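Home | Shows | Reviews | Giveaways | Interviews | Contact

Talking Uvby: the preschool show about a very slow ferry

13/08/2024

If you have a kid under six you probably know the song by now. Mine sings it in the bath, in the car, at the dentist. Uvby, the little green ferry who is always the last one into the harbor, is back with a second DVD, and I got half an hour on the phone with the show's head writer. Half an hour turned into closer to an hour, with a dog barking on one end and my youngest asking for crackers on the other. So, notes a bit messy. Here goes.

First question, the obvious one. Why a ferry? Why a slow one?

"Because kids get told to hurry up all day long," she said. "Shoes on, hurry up. Finish your toast, hurry up. I wanted somebody on TV who gets there late and it's fine, people still wave."

She grew up near the water, rode a ferry to school, hated it. Loves it now. The town in the show, Prondholm, is made up of bits of places she lived as a kid – the bakery at the top of the steps, the foghorn that goes off at the wrong time. "The foghorn was real. It woke up the whole street. My dad used to yell back at it."

The new disc is called Uvby and the Big Fog. Two long episodes, plus 10 of the short ones that run between shows. In the first long one the lighthouse goes dark and Uvby has to bring everyone home by sound. Bells, spoons on pans, somebody's bad trumpet. My four year old hid behind a cushion for part of it, then wanted it on again right away.

I asked if she worried about it being scary.

"A little. We tested it, and the fog was too quiet in the first cut. Quiet is what scares them, not noise. So we put Thaler in the boat, talking the whole way. You can't be too frightened with Thaler going on about sandwiches."

Thaler is the gull. Thaler is also on the lunchbox, the pajamas and the toothbrush, and I get the feeling the writers did not see that coming. "He had one line in the pilot. One! He was supposed to steal a bun and leave." Now he gets mail. Over 100 letters a month, she said, a lot of them drawings of buns.

The second episode is the one I liked better. A new boat turns up, Stestley, a tug with a very loud voice who does everything first. First out, first back, first in line for fuel. You think you know where it's going and then it doesn't go there, Stestley isn't taught a lesson, nobody makes a speech. The two of them just work out how to tow a barge together, badly, then a bit less badly.

"I didn't want a villain. I have a Stestley at home. He's five. He's not a bad guy, he's just loud."

We talked about the songs for a while. She writes the words on the backs of envelopes, the composer sends back a tune by the end of the week, and if her own kids are humming it at breakfast it stays in. The harbor song took the longest. It had three more verses. "Nobody at breakfast could remember them so out they went." As a parent who has heard it on a loop, thank you for that.

What about the look of it? Still the same soft painted water, which I love. She says they thought about going shinier for the new run and did a test, and it looked like a bath toy ad. Back to the paint. The backgrounds now add up to 1,274 seperate paintings, all kept, because you never know when you'll need that one cloud again.

Will there be more? Yes. She's writing now and they hope to have a new batch ready in May. There's a winter story, harbor frozen over, all the boats stuck and bored. "It's my favorite so far. It's just boats being bored and playing I Spy. My boss is nervous about it."

Last thing, I asked what she'd tell parents who are on there hundredth viewing.

Long pause. Dog. "Look at the windows in the bakery. Somebody on the crew changes what's in them every episode and won't tell me who's doing it."

We've been looking ever since. So far a pie, a boot, and what my son swears is a tiny Thaler.

14 comments | 52 shares
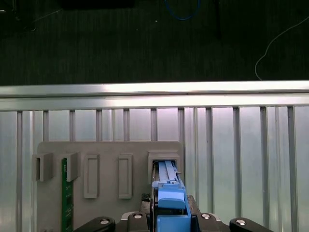

Photo: staff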